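Re: [granik-players] Cirillo expansion, save files from the old version 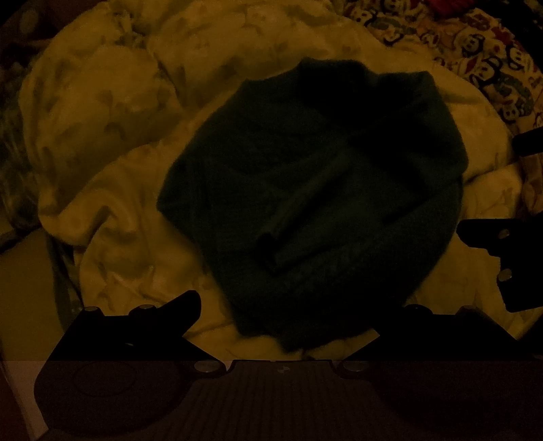 Green sweater on the comforter

Hello all,

Thank you Hélène for the long answer. I tried your steps yesterday evening and I have one result and two questions.

The result: my save from May opens in the new version, but the harbor of Skillham is closed and the ferryman repeats his first line. I was on day 126 of the campaign, so I do not want to begin again.

On August 29, 2019, Hélène Beaudoin wrote:
> Mogens, you must copy the whole folder and not only
> the last save. The Cirillo expansion reads the map
> data from the first file. If you have more than 15
> saves, move the older ones out before you start.
> Do not load a save that was made inside Wuvcombe.
> The town was drawn again and your people can stand
> inside a wall.

I have 19 saves, so I moved four of them to another disk. Was it correct to keep the first one, even if it is the oldest? I understood that the map data is there, but your sentence about the older ones made me unsure.

My second question is about money. I had almost 2000 crowns before the update and now the purse shows zero, but the shops still let me buy. Does somebody else on the list see this? I would like to know if it is only the display, before I spend too much.

I play the boxed edition of Granik, with the Danish keyboard setting, in case this is important. I can send the log file to anyone who wants to look at it, but it is too large for the list.

Best regards,
Mogens Briem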